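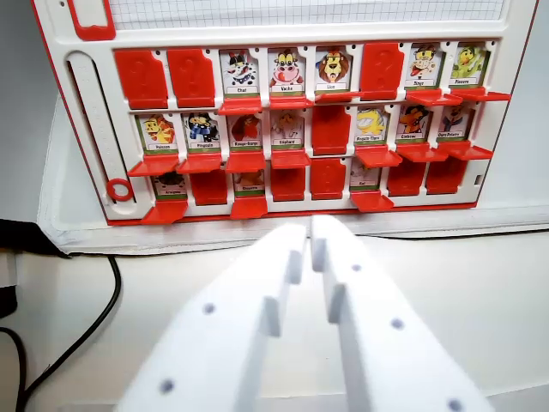
Kowalchuk Trailhead Pack, family size

Print this page | E-mail this page

We took the Kowalchuk on the long loop at Rendutdale last weekend, 77 miles of gravel, farm lanes and one very cold ferry crossing, and I'm already planning where it goes next! It holds snacks, spare socks, rain gear and a thermos for four, and the side pockets are big enough that the kids could dig out their own mittens (a small miracle in February).

The hip belt is the best part. It's wide, it stays put, and my shoulders felt fine even after the climb to the Tiltimano overlook. My old Brudier pack had me grumbling by lunch on the same hill.

Two gripes. The map pocket zipper sticks if you pull it at an angle, and the rain cover is a bit snug once the pack is full. I got it on, but it took two of us.

At $225 it costs nearly $100 more than the Brudier. I'd pay it again for a family that's out most weekends. Next up for us is the lake trail, with the tent strapped underneath.

Posted February 6, 2022

Contact us | Copyright 2022 Tiltimano Family Trails | Back to top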